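Plistari: a word list for the kitchen and the table

README, November release

Plistari is a plain text list of everyday food and table words, gathered from home cooks and sorted by where you'd hear them: at the market, at the stove, at the sink, over dinner. It started as a spelling file for a community cookbook and got out of hand in the best possible way!

What's in it

The main file has 1011 entries. Of those, 658 have a short definition in everyday English, and 152 have at least one regional variant (crawfish, crayfish and yabby all turn up, and yes, we know a yabby is its own animal, see the notes column). The rest are bare headwords waiting for someone to love them.

Each line has five fields separated by tabs: headword, part of speech, definition, variants, notes. Empty fields are left empty. Files are UTF-8 with Unix line endings.

Spelling

Headwords follow Australian and Canadian habits where the two agree, so you'll find flavour and colour. Where they don't agree we list both and let you pick. American forms go in the variants field. Please don't "fix" them, we've had that pull request a few times now.

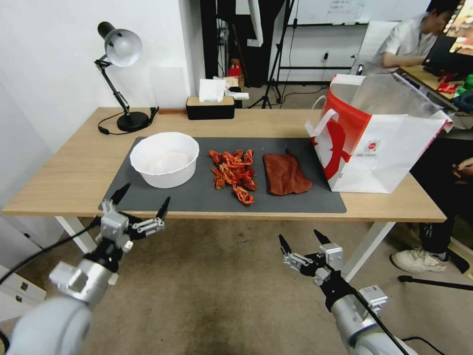
Crawfish, a white bowl and a folded towel: four headwords, if you count "bowl" and "towel" separately from "fold".

Splitting compounds was the most fun part of the whole job. Is "tea towel" one entry or two? We went with one, as the meaning isn't quite the sum of its parts. "Soup bowl" didn't make it, but "mixing bowl" did, after a long and very enjoyable argument. The reasoning is all in decisions.txt if you like that sort of thing (I do).

Files

plistari.txt: the full list
lie.txt: the 500 most common words, named after the Lie frequency script that ranks them
rakby.txt: words for fish and shellfish, still a bit rough
decisions.txt: the arguments

Known problems

Plurals are patchy. Some verbs are tagged as nouns, mostly under S. Baking terms are thin compared with seafood.

Contributing

Send new words as a single line in the same five fields. Tell us where you've heard the word used, even if it's only at your nan's place. Questions go to Raimo Saarela, who looks after the Kedberg mirror as well.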